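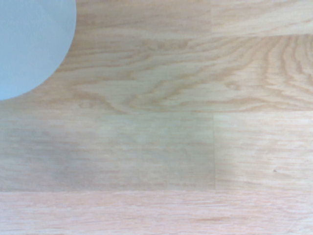 Light wood grain and pale blue-gray, in the kitchen at Monell.

Lastik – Shared Kitchen Storage
Progress report to the Prulberg Fund
Prepared by Noémie Li, project coordinator
Jul 13, 2025

1. Period covered

This report covers the work from January until now. It follows the structure which you asked for in the grant letter, but I have put the money near the end, as most of the spending is easier to understand after reading about the kitchens.

As you know, Lastik works with shared kitchens in two buildings, Monell and Gauthier. In both of them the residents cook in the same room and keep their dry food, bottles and boxes in common space. Our application described the two problems we wanted to work on: food that is thrown away after being forgotten at the back of a shelf, and containers that stay on the counter without a clear place.

2. What has been done

At Monell the sorting is complete. We emptied the wall cupboards and the two low cupboards together with the residents, over several evenings. Every container was matched to its lid. In total, 102 containers were sorted, and 48 of them were kept for daily use. The others were either given to the exchange shelf in the entrance hall or recycled, if the lid was missing or the plastic was cracked.

The cupboards are now divided by kind of food and not by person. This was the most discussed point of the whole period. Some residents were afraid that their things would be used by others, and I understand this fear. We agreed on a simple solution: the upper shelf stays personal, and the two shelves under it are common. Flour, rice, pasta and sugar are on the common shelves.

At Gauthier we have only begun. The first meeting was held, and 13 residents came to it, which was more than I expected for that building. They asked to see the Monell kitchen before deciding anything, so a visit is being arranged.

3. The counter

The counter was the second part of the plan, and I must report that it goes more slowly than the cupboards. In the application I wrote that only things used every day would stay out. It was easy to write but it is harder to apply in a real kitchen. A bread bin is used every day, and the same is true for a pitcher, drinking bottles or a tub of protein powder, depending on who you ask. Jam jars also come back to the counter very quickly after breakfast.

We tried first with a written list on the cupboard door. People read it in the first week and then it became part of the wall. After that I proposed to give each kind of thing its own area: bread at the window end, bottles and canisters along the wall, and the front part of the counter free for cutting and mixing. The residents prefer this to the list.

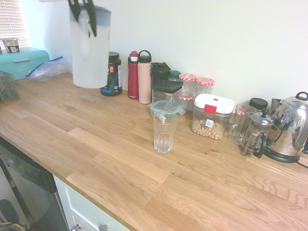

The areas along the wall are respected quite well. What still causes difficulty is the small things which have no area, mainly plastic bags and yogurt cups that someone wants to keep for later. I have asked the residents to suggest a place for bags, and the present idea is a drawer close to the bread. For cups we do not have an agreement yet.

Crumbs are another small matter which comes up at each meeting. Some residents would like a cleaning rota. Others find that a rota makes the kitchen feel like an office. I have not pushed for it, and we will look at the question again when the drawer is ready.

A clear or glass box seems to help more than a label. When the food can be seen, residents tell me that they remember to eat it. I can't prove this with numbers for now, but I would like to follow it at Gauthier, where we can note the thrown food before and after the change.

4. Money

From the storage budget we have spent 500 dollars at Monell. This paid for boxes with locking lids, shelf dividers and two drawer inserts. We bought fewer new boxes than planned – many of the old ones were in good condition once they had found their lids again. I would like to keep the unspent part for Gauthier, where the cupboards are deeper and will need more dividers. Please let me know if a written request is necessary for this change.

5. Difficulties

The delay at the start was caused by the repair of a cupboard hinge and by my own planning. I had placed the sorting evenings too close together, and people were tired. At Gauthier I will leave more time between them.

It was also difficult to reach the residents who cook late at night. Two of them learned about the common shelves only after everything was moved. I apologized to them, and for the next building a paper note will be put under each door.

6. Next steps

– Arrange the visit of the Gauthier residents to Monell
– Prepare the drawer for bags
– Find an agreement about the cups
– Begin with the low cupboards at Gauthier, then the wall cupboards
– Send you the list of purchases with receipts

I am available for a call if any part of this report is not clear.

Noémie Li
Lastik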